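3.2 Materials and setting

The insertion tasks used a single shape-sorter block placed at the center of a gray tabletop. Gray walls stood on the left and right of the work area and angled inward toward the back, which kept dropped pieces within reach and gave every trial the same plain background. We chose this block over the wooden sorters used in our earlier work at Brindotville because its openings differ in kind as well as in size. Several shapes come close to each other: there are square holes and rounded rectangles, and there are circles in more than one size.

Most pieces in a set of this type fill one hole each. The exception is the piece we call the double peg, a pentagonal head with two parallel rods below it. It has to line up with two small round holes at the same time, and a small error in rotation is enough to leave one rod resting on the top surface. Figure 2 shows the double peg just above its holes in the back row.

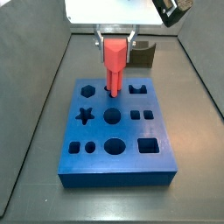
12 min read

Figure 2. The red double peg over the two small round holes of the blue block. The star-shaped hole and the large circular hole are in the row in front.

The double peg was included after a pilot in March, when Thắng Mai noted that single-rod pieces could be seated with almost no attention to rotation. A round rod fits a round hole at any angle. Once two rods share a head, the angle of the head decides whether the piece goes in. The pentagonal head does not help much as a guide, as its faces do not match the outline of anything on the block. The rods themselves have to be read against the holes.

Color was kept simple. The holes look dark navy against the brighter blue of the block, and the double peg is a bright coral red. We did not color-match pieces to holes, as is done in the Fosent set, so color gave no hint about where a piece belonged. Light fell unevenly on the block, with a faint sheen on the right part of the top near the larger rectangular hole. We left the lighting as it was for all sessions.

3.3 Procedure

Each session began with the block square to the front edge of the table. A piece was brought in from above, held over its target and lowered. A trial was scored as seated when the head rested flat on the block, as partial when a rod had entered but the head stood off the surface, and as missed otherwise. Trials were stopped after 30 seconds. In total, 400 trials were scored, and any trial in which the block shifted was repeated after the block had been put back in place.

Partial results were recorded separately for the double peg because they took two forms. In one, the front rod entered and the rear rod caught on the rim. In the other, the order was reversed. The scoring sheet, adapted from the Niazi form, had a line for each.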